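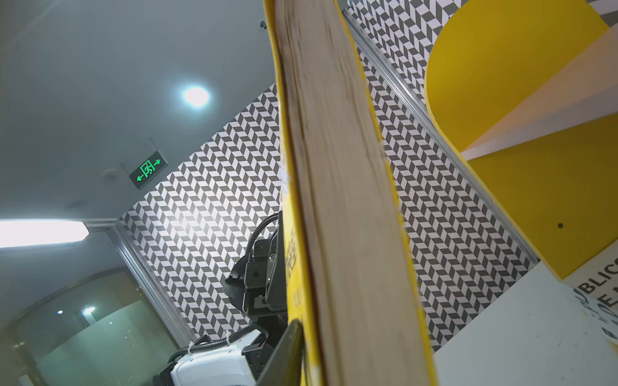
Shelving order at Drorwood starts from the book's size and condition. Spine width decides the slot, and cover wear decides whether it goes upright or flat. A thick block of page edges, like the one between the yellow covers on screen, is measured at the fore edge. Scraps sticking out near the top are checked before shelving – they may be labels.

Slide 2. Small units, mixed languages. The Trelholm list has 3,000 titles, and up to 300 carry no Latin script on the cover. Sort by size first, language second.
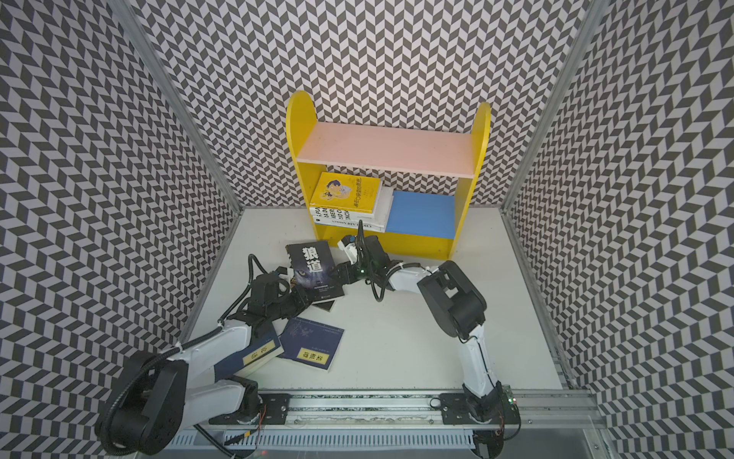 Flat stacks: widest book at the bottom, edges squared to the shelf front. Meirion Pritchard's rule is to keep paperbacks off the base of a stack. Pause for questions on load.

Slide 4. Staging on the table. Lay books face up, titles readable, before any go on the shelf.

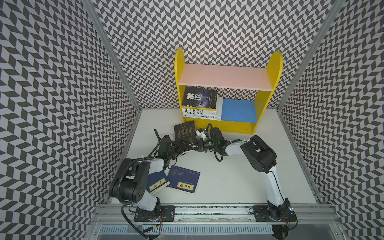 Overlap is acceptable during staging, not in storage. Hand over to Manouchehr Ghaffari for the Silness labels.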